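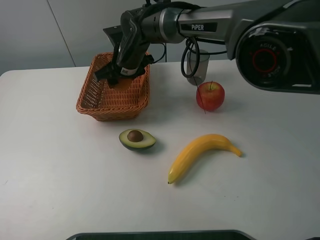
The PiPER arm with its gripper down in the basket.

Fevo Fruit Table: your questions

What are you collecting?
Short recordings of an arm handling one piece of fruit at a time, with a basket on the table. I drive, the computer saves the camera views and the joint positions, and later a model learns from the lot. We have 240 keepers so far and we want 666!

Why bother with a wrist camera?
Because the fixed one loses sight of the fruit whenever the gripper gets in the way, and those last few inches matter a ton (ask me how many grabs I've fluffed there).
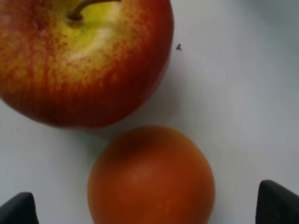 Wrist view, fingers open on either side of the orange fruit.

Do you move everything between takes?
A little, yes. I nudge things around every 11 takes or so the model can't just memorize one spot - but the basket stays toward the back. 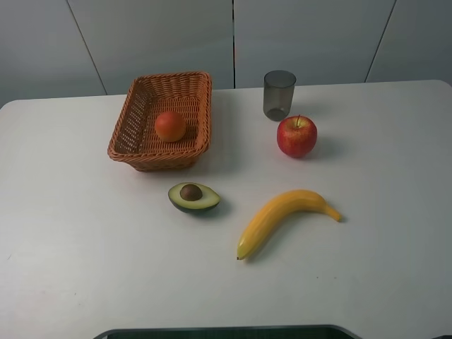
Kristine Macaraeg wrote in to ask whether we throw out the clumsy takes, because her group at Setley kept theirs and got better recoveries out of it. Good point, Kristine! We keep a wobble if the grab gets fixed in the same take, and we toss anything where I plain gave up.

How long is a take?
I stop at 40 seconds, tops. When I'm done I back the arm all the way out and let the recording run a moment longer, 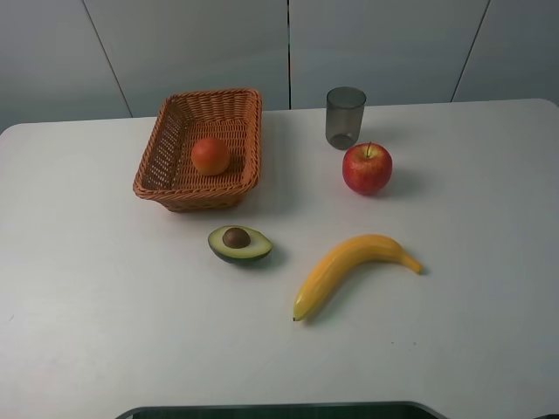 so the model gets a clean look at what "finished" means. Skip that and it tends to hover - ours did all through February.

Can I get the data?
Not yet, but I'm working on it. Drop me a note and I'll add you to the list.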